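Notebook, 4th March
Sourdough starter storage, second pass

Hamish Bright still says a starter kept in the fridge for 28 days comes back "just as strong." I've heard this from three people now and none of them had a control jar. So we ran one. Jar A lived on the shelf and was fed daily. Jar B sat cold from early February with no feeding. Same flour (Dubey whole wheat), same tap water, same scale.

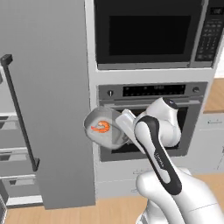

Rise after first feed

A doubled in under 7 hours. B barely moved and smelled like nail polish. Daryna Lysenko calls that normal and says to wait for the third feed. Fine, but then the claim should be "strong after three feeds," and that's a different claim. Wrote it on the lid of B so we stop arguing.

Also not convinced by the Brivham strips. Two from the same pack, dipped in the same jar, gave me two different colors. Going back to the meter.
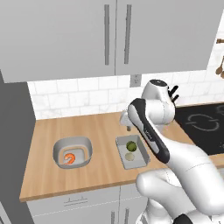

Kitchen, knife block at the back by the backsplash.

Third feed

B did catch up, more or less. Peak height was a finger's width below A. Hanna Kubiak read that as a tie. I read it as one jar each and no idea what the spread is. We need at least four of each before I'd put it in front of Urkstead, who will ask.

Loaf weights: A came out at 824 g. B's was never written down (my fault, I was on the phone).

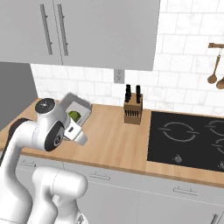

The other thing bothering me is temperature. The shelf is over the dishwasher, so A may have been getting free heat the whole time. Rosimeire has a spare logger from Jotico. Ask her for it, and find out when it was last checked against anything.

To do: more jars, move the shelf, weigh both loaves. Hamish to bring his own starter, unfed, and no topping it up the night before.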